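Spent most of August teleoperating a two-armed robot in a simulated kitchen. A few people asked how the teaching side works, so I'm writing it up in a short thread.

The project is called Wadham. You drive both arms with a pair of hand controllers, do the task yourself, and the software records every joint position. One run from start to finish is a demonstration. Then you reset the kitchen and do it again.

I kept 639 demonstrations in the end. I threw out the ones where I dropped something, and the ones where I stopped for so long that the robot would only have learned to wait.

A good run takes 46 seconds. My first ones took several minutes. You have no sense of touch, so you learn to close the fingers by eye and check before lifting.

The hard part is depth. The head view shows you the whole room but it's poor for the last few centimetres. The wrist view is good for those, but it tells you very little about where you are. I switch between them all the time.

Two arms are more than twice as hard as one. If I'm watching the right hand, the left one drifts. The Halvorsen controllers have a button that locks an arm where it is, and I should have started using it on day one.

I also change the starting pose every 6 runs. If you always start from the same place, the policy copies your path and falls over as soon as anything has moved.

Views from one session in the kitchen, two wide and one close to the gripper:
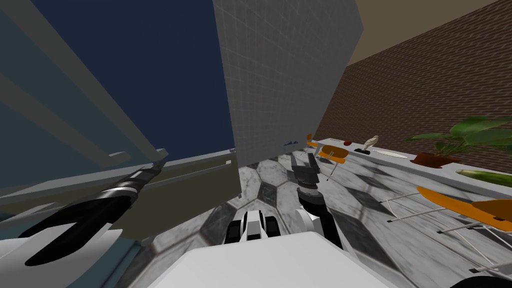
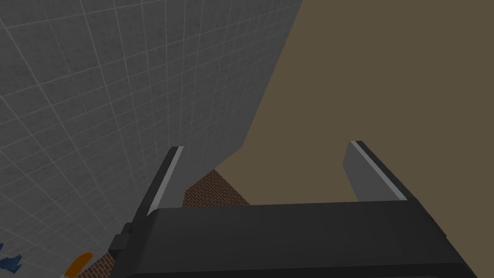
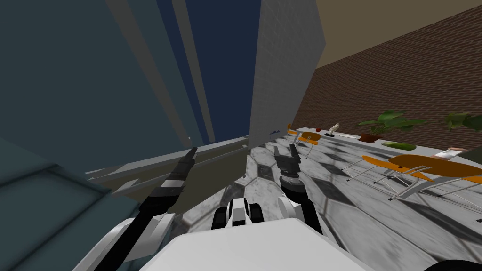

Velstead replied to ask whether slow, careful demonstrations are worth keeping, or whether they teach the robot to dither. They had cut theirs to the fastest half and got a policy that was quick but missed its grasps.

I keep the slow ones if the hand never stops moving. Anything with a pause longer than 4 seconds gets trimmed or binned. I haven't tried keeping only the fastest half. Wosance has a script for sorting runs by length, so I'll test it on the next batch and post the numbers.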